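What I learned from my first planning course
August 2, 2021
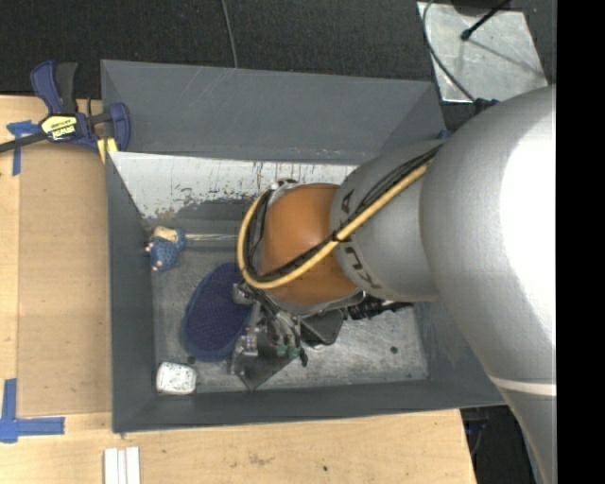

Why I signed up

I work as a site coordinator for a small company that does electrical installation. Until this year I learned everything from older colleagues, mostly from Keyvan Esfahani, who taught me how to read a schedule and how to be polite with suppliers when I don't want to be polite. But I had no paper to show for it. When I asked for a bigger project, my manager told me to get a certificate first. So in June I started an evening course in project planning at Dreltaria.

The classes

We were 11 people in the group, and I think I was the oldest one. The teacher, Nasrin Vahidi, speaks fast, but she writes all the important words on the board, and this helped me very much. Each evening had two parts. First she explained a topic, for example how to find the critical path, and then we worked on a case in pairs. My partner was Prodromos Politis, who comes from road construction. We argued a lot about how much spare time to put in a schedule. He wants almost none, I want plenty.

We used a program called Planbridge. I did not like it in the beginning. Every time I moved one task, the others jumped to strange dates, and I needed a whole weekend to understand that I had set the links in the wrong direction.

The exam

It has 50 questions and one written task. The questions were easier than I expected. The written task was hard for me because of the language: I had to explain a delay to a client in one page, and I used some 20 minutes only for the first paragraph. I passed, with a better mark for the schedule than for the letter.

If you think about taking it

Do the reading before the class and not after. Bring a real schedule from your own work, even a bad one, and ask the teacher to look at it. Mine had two inspections planned for the same morning in different towns, and I had never noticed.

The next level starts in the fall, and it is mostly about contracts. I have not decided yet. If somebody has taken it, please write to me in the comments how many hours per week you needed.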